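Lalum Home Helper Guide
Section 3: Your first chore in the simulator

Okay, so you've installed Lalum, you've clicked through the license screens, and now you want to know if the thing can tidy a table. Short answer: sort of! I've been running it since last May and I still wouldn't let it near my good plates. But it can do more than I expected, and practicing in the simulator costs you nothing except an evening.

Before you start

Close anything heavy on your computer. You'll need the Darisby room pack (it's a free download from the same page as the main program) and the Cilon arm settings, version 8 or newer. Older settings load fine and then the wrists spin like crazy, so please check.

Setting up the tabletop chore

1. Open Lalum and pick New Session, then Two Arms.

2. Load the Darisby pack. My list shows it as room 701, but yours may be sorted by name.

3. Press Home and wait for both arms to stop moving. Don't touch the sliders yet!

4. Set the speed to 3. I know, it feels painfully slow. Leave it there anyway for your first few tries.

5. Choose one item on the table as your target. Small and chunky is good. Skip anything thin and flat, which still gives the fingers a terrible time.

6. Click Plan and look over the path before you click Run. If the path passes through something solid, hit Plan again.

Note: You can tilt and swing the view any way you like while the arms are working. It doesn't change what they do. 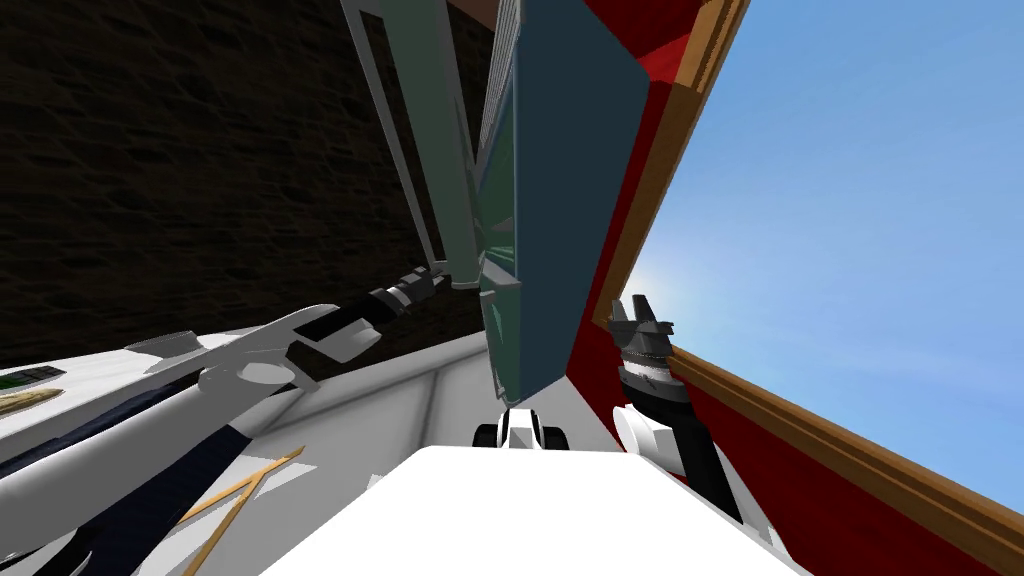
7. Let the run finish, then save it under a name you'll remember. I use the chore plus a number (mine are all called things like "tabletidy3", very glamorous).

8. Repeat with the same target moved a little. A run that works once and fails when the item slides over an inch hasn't learned much, and you'll see plenty of those.

Caution: If you later send a saved run to real arms, clear the table, keep kids and pets out of the room, and stay by the stop button. A bump in the simulator is a red message. A bump in my kitchen was a mug.

So is it ready for chores? For picking up one sturdy thing and putting it in a bin, I'd say nearly. Folding, wiping up spills, loading a dishwasher with mixed dishes... not at my house. The Jelínek add-on is supposed to help with soft stuff like towels, and I cover how to install it in Section 4.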